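# Moving a mouse, 184 times

I've been putting off writing this up because most of it is repetition, and repetition makes for dull posts. But a few people asked how the demo collection went, so I'll go through it while I still remember the details.

The task is small. Pick up a computer mouse, put it on a mouse pad, let go. I picked it because Borislav Georgiev, who does the training side, wanted something with a rounded object and a flat target. We had already done blocks and cups for him, and he said the policy was getting lazy about how it closed on things. A block forgives you if you come in at a bad angle. A mouse tends to turn in your grip, and then you set it down crooked.

I do all of this with the hand-held gripper. We tried remote control first, back in September, with the leader arm that Dileo lent us. It works, but I'm slow on it. My hand wants to move before the follower has caught up, and after an hour I'm steering like somebody parking a trailer. With the hand-held tool I just do the job, and the camera on it records what the gripper would see. Sigita Baranauskienė is much better on the leader arm than I am and still prefers it for anything that needs a pause in the middle. We agreed to disagree, and she took the drawer task.

For the grip itself, I hold the mouse lengthwise between the pads, with one pad along each side. I close slowly until the ridges take hold and then stop squeezing. Early on I squeezed hard, the way you would with a pair of pliers, and Borislav sent those back. The recorded finger width jumped around at the end of the close, and the model learned to twitch. He threw out 23 demos for that alone.
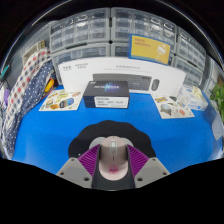

Speed was the other thing I had to relearn. When you know what you're about to do, you do it fast, and the approach, the close and the lift all blur into one motion. I now count in my head: two on the way down, one for the close, one before lifting. It feels silly for the first few and then you stop noticing. Sigita says she hums, which I believe, because I can hear it from the next room.

I also vary where things start. If the mouse always sits in the same spot, pointing the same way, the robot will go to that spot whether the mouse is there or not. So between demos I move it, turn it a bit, and sometimes swing the pad around as well. I don't use a chart for this. I did at first, with tape marks and a list from the Wakia people, and it took longer to set up each start than to do the demo. Now I look at the last few starts on the laptop and pick something different.

The stuff at the back stays where it is for one block of demos and gets shuffled before the next. I have a camera box, a keyboard box, sticker sheets and some cloth back there. Borislav asked for clutter, and I had plenty.

Things I wrote on the whiteboard while working, more or less in order:

- Open the gripper all the way before starting the recording. Not halfway.
- Keep the other hand out of the view.
- Don't correct a bad grip in the air. Stop, throw it out, start over.
- Let go completely, then back straight up before moving sideways.
- Check the disk before lunch.

The last one is there because I filled the drive on a Saturday and recorded most of an hour of nothing.

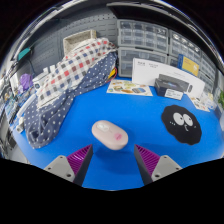 The bad-grip rule is the one I argued with Borislav about. I thought recoveries would be useful. If the mouse slips and I catch it, surely the robot could learn to catch it too. He said yes, but only if the recovery is clean and there are enough of them, and mine were neither. A handful of sloppy saves mostly teaches it that slipping is part of the job. He wants a separate set later where I start from a bad grip on purpose, put the mouse down, and pick it up again properly. I haven't started on that.

I ended up with 184 demos he was willing to keep. His target was 600 across everyone, so that still leaves a lot for the group in Skokimthorpe, who have the same tool but a different desk and, I'm told, a much uglier mouse pad. Hodžić is the name of the script that checks the files as they come in (it was named before my time), and it's strict about dropped video. If it complains, I redo that one the same day while the desk is still set up.

My wrist was sore by the end of the second day. The tool isn't heavy — it's the holding still that does it. I switched to shorter blocks with a break after each, and that helped more than the brace did.

Next up is the same task with my left hand, so the approach comes in from the other side. I tried a few last night and they were terrible, so I'm going to practice without recording first.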